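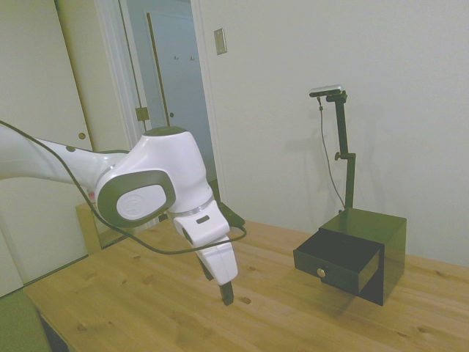
3.2 Task and recording setup

The drawer task was set by the student team at Skallham as the second of the two tasks for the course project. Close a drawer, open a drawer, nothing else. We chose it over the peg task because the peg task needs a fixture and the fixture was at Medwood until July. Drawer is also easier to score – it moves or it doesn't.

Each episode starts with the arm in a home pose and the cabinet somewhere on the table. The operator (one student, rotating by session) drives the arm by hand controller until the drawer has travelled far enough, then presses stop. Episodes where the operator gave up were kept and marked as failed. We recieved some advice against this in the Wednesday meeting but left them in, as the baseline in Strömberg was trained with failures too and we wanted the comparison to be fair.

In total 928 episodes were kept after cleaning. Removed: episodes with a dropped camera stream, episodes where the logger clock had drifted, and one whole morning where the gripper state was written as a constant. The cleaning script is in the appendix. Longest episode in the kept set is 2624 steps, a failed one, the operator kept losing the knob.

3.3 Camera views

Each episode has a fixed view of the table and a wrist view. The policy gets both, resized to the same input size, no cropping. Colour jitter on the fixed view only. We tried jitter on both and the wrist branch got worse, see Table 4.

The wrist view gave us more trouble than expected. Close to the cabinet the dark surface fills most of the picture and there's very little texture to hold on to. Reflections are the other problem. A bright reflection moves when the camera moves, so between two neighbouring steps it can be the strongest change in the whole input, while the edge we care about hardly shifts.

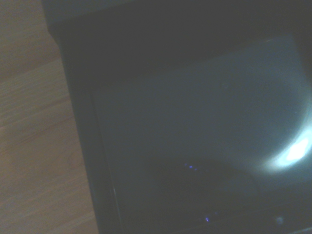 Figure 3. Wrist view with the dark surface taking up most of the image. Note the glare on the right side and the low contrast inside the dark region; pale wood at left.

We tested a simple fix, masking pixels over a brightness threshold before the encoder. It helps on glare but also removes parts of the pale tabletop when the lights are up, so the mask is switched off in all results below unless stated. A polarising filter was suggested by Yamila Farías in the mid-term review. Not tested – the filter we ordered did not fit the lens.

3.4 Grasp phase

Most of the failures fall in the grasp phase, which we define as from first approach of the knob to first drawer motion. The knob is small and round and the fingers have to come down either side of it at nearly the right height. Too high and they slide off. Too low and they press on the drawer front, and the whole cabinet gets pushed back along the table instead.

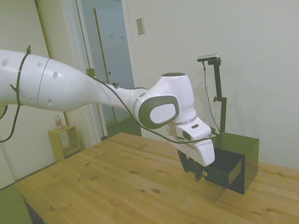 For labelling, two students marked the start of the grasp phase independantly from the fixed view, then met to settle the cases where they were more than 100 steps apart. Most disagreements came from episodes with a second attempt, where one labeller took the first approach as the start and the other took the one that worked. Rule after that: always the first approach, also if it fails.

Approach angle was left free. Some operators come straight down, others come in on a slant from the cabinet's left, and the policy seems to have picked up both without choosing. In rollouts it sometimes starts on one and changes over half way, and then stalls over the knob. Splitting the training set by operator removes the stalling but leaves too few episodes per model, so we don't report it as a main result.

Action labels are end-effector deltas plus a binary gripper command, same format as the Asico export so that the course tools could read both. Force was not logged. We would log it next time, at least for the pull, as there is no way from the images alone to tell a jammed drawer from a weak grip.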